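Suvstead Workshop Notebook
Friday, August
Posted by the bench desk, 9:40 a.m.

14 shares | 3 comments

Picking up where I left off on the pouches, which I promised myself I would finish writing up before the month got away from me. The Rondberg order is for 500 of them, flat rectangular ones, open at one end, and what they want from us is a plain answer on whether the soft black fabric is nice to use day after day or whether they should go back to the stiffer cloth. I have been carrying one of the Skadix samples in my bag all week with my keys and a pencil in it, and I am fond of it already, so please read everything below with that in mind.

First, the fabric itself. It marks very easily. Every stroke of the hand leaves a track in the pile, and if you lay it down in a hurry it holds a crumple until you smooth it out again. I don't mind this at all (my grandmother had a cushion that did the same, and we used to draw on it with our fingers), but a customer taking a new one out of the packet might think it had been handled. Brushing with the pile sorts it out in a stroke or two. Brushing against it makes things worse, and I did that to three of them before I learned.

Second, the opening. This is where I have spent most of my time. The two layers like to cling to each other, and when the pouch is lying flat it can be hard to find where one stops and the other starts, especially with the black, where the edge disappears against itself. What works best for me is to lay it on the table with the mouth toward me, take hold at the two corners, and ease them outward a little before lifting. If you go for the middle of the edge you tend to catch both layers and end up picking up the whole pouch, which is funny the first time and tiresome after that.

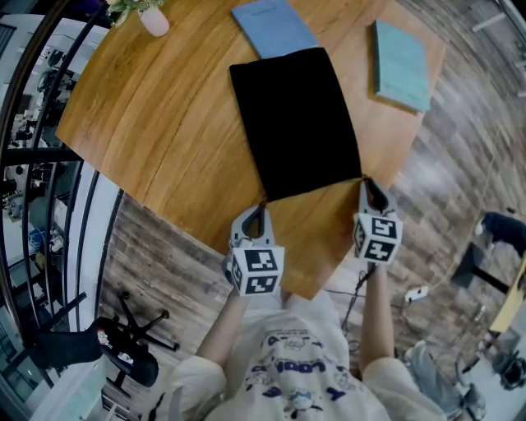
Pouch flat on the wood table, mouth toward the person, both bottom corners being worked.

Working at the corners also tells you a good deal about the side seams. On the older samples the stitching stopped a touch short of the mouth, and the corner would fold under when you pulled on it. The newer ones are stitched right up, with a small back-tack, and they sit much better. I would like to ask Skadix to keep it that way for the whole run and to put it in writing, because the last time we left something like that to good will we got two kinds in one carton.

Third, what goes in. I tried a paperback, a folded cloth, a bundle of pens and a small notebook. The notebook is the happiest fit, and slides in with one hand if the other keeps the mouth open. The paperback goes in but the corners of the cover drag on the pile, so you have to wiggle it. Pens are fine, though they all run to the bottom and bunch up on one side, and then the pouch won't lie flat anymore. The cloth was a bit of a fight.

A note on surfaces, for whoever takes this up next. The pouch slides on bare wood more than you would expect, so I rest a finger on the closed end while I get the opening started. On the felt mat it stays put but gathers every speck of fluff in the building. I have gone back to the wood and I keep the lint roller within reach.

Still to do: wash one and see what the pile looks like after. Open and close one 200 times and look at the corner stitches under the lamp. Try the Mohammed ribbon as a pull tab on one side, an inch or so, in a color you can find in the bottom of a bag. I think a tab might settle the whole business of the clinging layers, but I thought that about the snap as well, and the snap made a lump.

If anybody borrows a sample, please write it on the card and bring it back brushed. I am short two, and the one in my bag is already accounted for.

We use cookies to remember your settings and count visits. Accept | Manage preferences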